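The Year I Stopped Making Lists
By Vasiliki Psarras
11 Jan 2018

Every January, for as long as I've been old enough to own a good pen, I have sat down at the kitchen table and written out everything I planned to fix about myself. I kept most of these lists (I keep everything, ask my sister), and last winter I finally read them all in one sitting with a pot of tea going cold beside me. Eat better. Call Mom more. Learn Portuguese. Learn Portuguese again, this time underlined.

It was a strange afternoon, a bit like reading letters from a very bossy aunt. I had apparently wanted the same handful of things since college, and I had gone after them the same way every time, all at once and at full speed, until somewhere near Valentine's Day when the list slid under the phone book.

So I called Bereket Chala, who runs a small coaching practice in Skosthorpe and has a voice like a warm bath. I told him I wanted to write about resolutions, and he laughed for quite a while.

"People come to me with 20 goals," he said. "I ask them to pick one, and they look at me as if I'd asked them to pick a favorite child."

Bereket's method, if you can call it that, is to choose one small thing and do it at the same time each day until it feels odd to skip it. Then you may choose another. He doesn't care for charts or stickers. His own small thing, the year he began, was putting his shoes away when he came home, and he swears his whole evening grew up around it. He stopped dropping his mail on the stairs. He started cooking again, and before long he had people over to eat what he cooked.
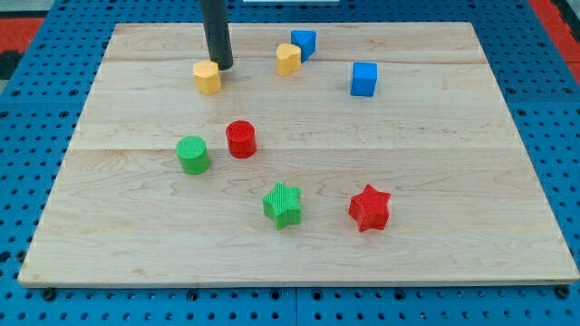
Small shapes, two of each color, on a pale wooden board.

I picked a walk. Ten minutes after breakfast, down to the end of Rotich Lane and back, in whatever I happened to be wearing. I can't tell you how silly it felt to write that on a page where I used to write things like "become fluent." For the first week I kept wanting to make it longer, or add hand weights, or listen to something improving while I did it. Bereket had warned me about this and made me promise to leave it alone, so I left it alone, grumbling.

By spring I knew every dog on the lane and most of their owners. Hawi Demissie, who lives at number 209 and had been waving at me for years from her porch, began coming along as far as the mailbox, and then the whole way. She had picked a small thing too, it emerged: one page of a notebook each night, about anything at all. Some nights it was only the weather and what she'd had for supper.

Did I miss days? Oh, plenty! I had the flu in March, and there was a stretch in the summer when my knee was cross with me. The old me would have thrown out the whole business over that. Bereket just asked what time I'd be walking tomorrow.

I still haven't learned Portuguese. But there's a beginner's book on the shelf by the toaster now, and I've been thinking that I could read one page of it when I come in, while I'm waiting for the second cup of coffee. I'll ask Hawi what she thinks in the morning.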